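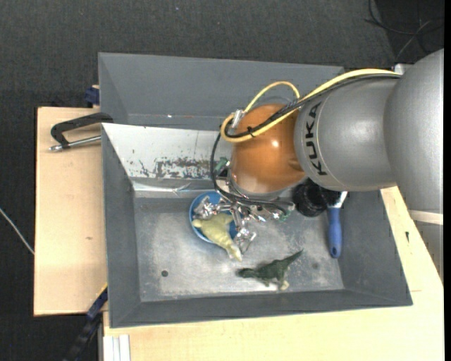 KUKA arm with its gripper lowered towards a blue bowl.

Monov Workplace Climate Survey
Product code: 3804
Supplied by Pirnent
Page last revised: April 17, 2023

Overview

The Monov Workplace Climate Survey is a confidential staff questionnaire for employers who wish to know how people are treated at work by their managers and by one another. It asks about everyday conduct: how instructions are given, how mistakes are dealt with, whether staff are interrupted or left out of meetings, and whether a person who raises a concern is listened to.

The survey is suited to organisations with between 100 and 4000 employees. Smaller employers should ask for the Iturra interview pack, in which the same subjects are covered in private conversation with a trained interviewer.

What is supplied

Monov questionnaire, 55 items, online and on paper
Letter of invitation for staff, which may be printed on the employer's own headed paper
Two reminder notices
Guide for the survey lead
Written report with tables by department
Summary for staff, four pages
One feedback meeting with senior managers, in person or by video call

Paper copies are sent with reply envelopes addressed to Pirnent. Completed forms should not be collected by line managers or kept on site.

The questionnaire

The items are grouped under six headings: respect, workload, fairness, supervision, speaking up, and support after a complaint. Most are answered on a five-point scale. Three open questions at the end allow staff to write in their own words. Most people finish in a single sitting, and online answers can be saved and returned to until the closing date.

Employers may add up to five items of their own. These are read by our office before use and may be reworded where they would identify a person or lead the reader towards an answer. The core items cannot be changed or removed, as this would prevent comparison with a later survey.

Confidentiality

Results are not shown for any group with fewer than eight replies. Such groups are joined with a neighbouring department in the report. Written comments are edited to take out names, job titles and other details that could point to the writer or to a colleague.

The employer does not receive individual answers in any form. Requests for them are declined, including requests made in the course of a grievance or disciplinary case.

Limits of use

Monov measures the general climate of a workplace. It does not establish whether a particular manager has bullied a particular member of staff, and the report must not be used as evidence of this. An employer who has received a formal complaint should follow its own procedure and should not wait for survey results before doing so.

We do not advise running the survey during a redundancy consultation or in the first month after a change of senior management.

Timetable

The survey is normally open for three weeks. The report follows four weeks after closing. Bookings for a February opening should be placed before the end of the previous year. Repeat surveys may be held after 12 months.

Ordering

Please quote the product code on all correspondence and state the number of employees, the number of sites and the proportion of staff who will need paper copies. A written quotation will be issued, valid for 60 days. Large-print forms are available at no extra charge and should be requested with the order.

Related products

Iturra interview pack
Pirnent half-day course for new supervisors
Monov exit questionnaire (online only)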